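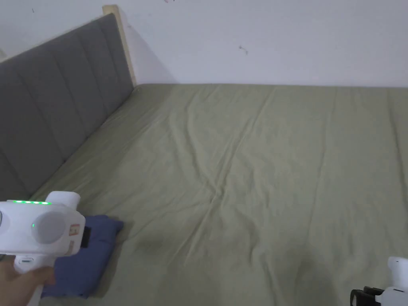

**Why did the robot let go of the cloth with one hand before the other hand had hold of it?**

The left and right recordings it was trained on ran on separate clocks, and in part of the data those clocks disagreed by up to 200 milliseconds. The policy learned the handover with the error built in.

The rest of this post covers how the error got in, how it turned into a safety report, and what we changed.

## Setup

The task is cloth handling on a bed. Pick up a folded cloth, open it, pass a corner from one side to the other, lay it down. Demonstrations are recorded by a person holding one gripper in each hand. Each gripper logs its own video, jaw opening and motion. The two logs are merged afterward into one episode, and the episodes are used to train a policy for a fixed two-arm robot at Bririco. Internally the project is called Cheema.

The merge depends on timestamps. At session start, a host laptop sends a sync message to both grippers. Each one stores its offset from the host clock and applies that offset to everything it writes. The whole scheme is simple, and for most of the project it worked.

The training set for the October build held 400 episodes, all from the same room and the same bed.

## First symptom

The handover is the only part of the task where the two sides have to agree closely. When a single gripper picks up a cloth and moves it, a timing error between left and right has almost no effect. During a handover, the receiving jaw has to be closed before the giving jaw opens.

On the robot, the giving side opened early. It did not do this every time. The cloth would drop a short distance, the receiving jaw would close on air or on a thin fold, and the policy would then try to recover by reaching again. Tariq Ghumman, who was running the trials, logged these as grasp failures. That was a reasonable label at the time, and it cost us most of a week. We replaced jaw pads. We changed the lighting. We lowered the speed of the receiving arm, which made it worse, and that should have told us something. 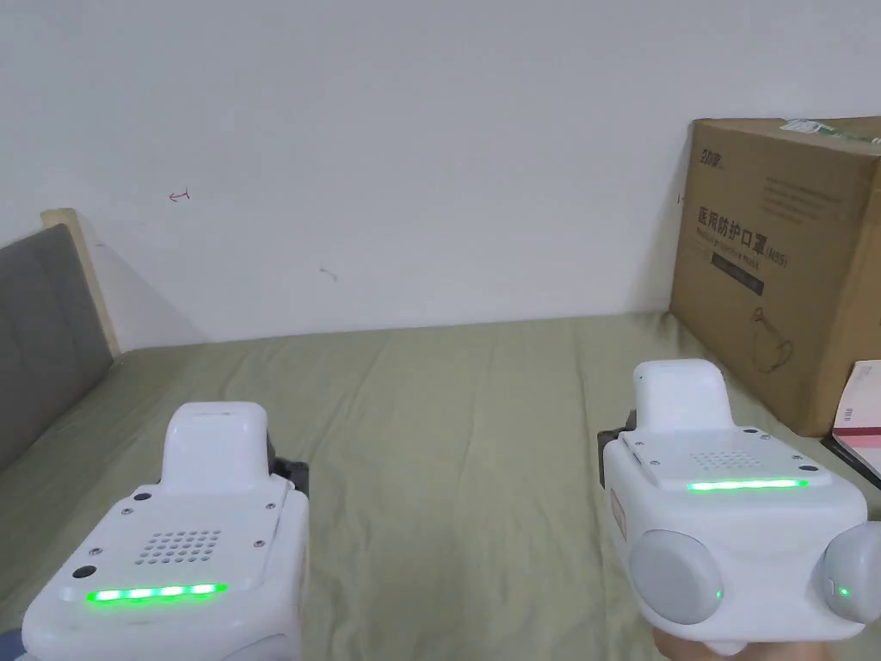

*Both grippers over the sheet, green strips lit.*

## The stop on Friday

On Friday afternoon the failure went the other way. The receiving jaw had a good hold, the giving jaw closed again during a recovery attempt, and both arms moved outward with the cloth between them. The cloth went tight. The left arm exceeded its force limit and the Formont controller put it into a protective stop, as it should.

The right arm did not stop. The two controllers were linked by a heartbeat over the network, and the right side was configured to wait 800 milliseconds without a heartbeat before it stopped itself. The left side's protective stop did not end its heartbeat. It only changed a status field, and the right side was not reading that field. From the right arm's point of view its partner was alive and well, so it went on pulling until the cloth slid out of the left jaw, then swung to the end of its commanded motion.

Tariq was behind the line and had the stop button in his hand. He pressed it. The arm was already at the end of its motion by then. He was not hurt and nothing was damaged, but the button should not have been needed. If he had seen the left arm stop and stepped forward to free the cloth, he would have been in reach of the right one. People do step forward. I have done it.

Kausar Hashmi reviewed the report and split it into two findings, which I think was the right call:

1. A protective stop on one arm did not stop the other.
2. The policy was commanding opposing motions on a shared object.

The first finding was fixed the same evening. Both arms are now on a common hardwired stop circuit, and the status field is read as well. The heartbeat is still there but no safety function depends on it. We also added a rule that the line is not crossed until both controllers show a stopped state on the panel. The second finding took longer.

## Tracing it back to the recordings

Sidra Sethi suggested leaving the robot alone and looking at the demonstrations. Her reasoning was that a slower receiving arm should have had no effect on when the giving jaw opened, if the policy was reacting to what it saw. If it was following learned timing, slowing one arm would widen the gap. That matched the trials.

She wrote a short script that took every merged episode containing a handover and plotted the two jaw openings on one time axis. In a person's hands the pattern is very regular. The receiving jaw closes, there is a brief overlap with both closed, then the giving jaw opens.

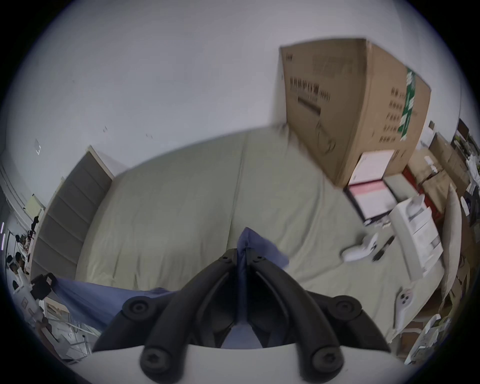 The overlap matters more with soft material than with a rigid part. A rigid part is either held or dropped. Cloth can be pinched by a fold that pulls flat a moment later, so a person tends to wait, feel a little tension, and then release. Take 200 milliseconds out of that wait and in many episodes there is no overlap left. In the plots, some handovers showed both jaws open at once with the cloth still in the air according to the video. Cloth does not do that.

The bad episodes were not spread evenly. They sat in runs. Each run began partway through a session and lasted until the grippers were next restarted. Sidra lined the runs up against the device logs and found 18 restarts of the sync service on the left gripper. After a restart, the service came up with its stored offset set to zero and did not ask the host for a new one. The host had no reason to send one, as the session was already running.

Recording continued normally. Files were written, the frame rate was correct, the episode passed every check we had. Our checks looked at each side separately.

## The light

This is the part that I find hardest to excuse, as I wrote the spec for it. The green indicator means that the unit is powered and recording. Everyone holding the grippers read it as meaning that the unit was fine. I asked Didier Delaunay, who has recorded more episodes than the rest of us, what he thought green meant, and he said "good to go." That is what green means on most equipment.

There was no indication for sync state. A unit with a zero offset looked the same as a healthy one, and the operator had no way to know from the device.

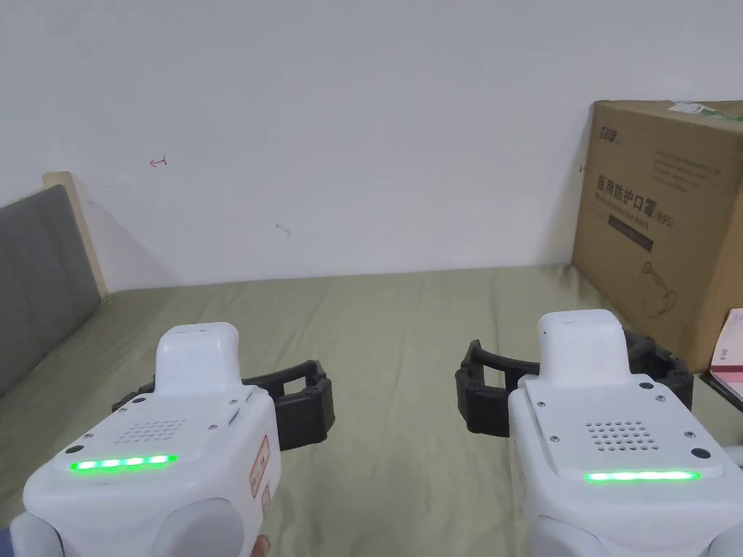 *Left and right grippers, side by side over the bed.*

## What we changed

On the firmware side, Agnese Kļaviņa made the offset persistent and made the service request a fresh sync whenever it starts. If it does not get one, the unit refuses to record. Green now requires power, recording and a valid offset. Amber means that one of the three is missing. The operator stops on amber and does not have to diagnose anything.

On the data side:

- Each session begins and ends with a clap check. Both jaws are closed together against each other, and the two closing times must agree before the session is accepted.
- The merge step now compares left and right and rejects an episode if the offset changes inside it.
- Any handover with both jaws open and the cloth unsupported goes to a person for review.

We considered repairing the bad episodes by shifting one side back into place. For some of them it would work. The trouble is that the drift within a run was not constant, and a handover that looks almost right is worse for training than one that is missing. We dropped the affected runs and recorded replacements. The Sukatton team next door, who borrow our merge code for their own work, were told the same day and are checking their sets.

## Still open

The retrained policy has not dropped a cloth from early release so far, but the number of trials is small and I would not read much into it yet. The recovery behavior still bothers me. A policy that closes the giving jaw again during a failed handover can pull against the other arm even with perfect timing, and at the moment the only thing that catches it is the force limit. I would like the motion planner to check for a shared hold before it allows outward motion on both sides. Sidra has a draft of that check running in simulation. It currently flags ordinary stretching of the cloth as a fault, so the threshold needs work before it goes near the arms.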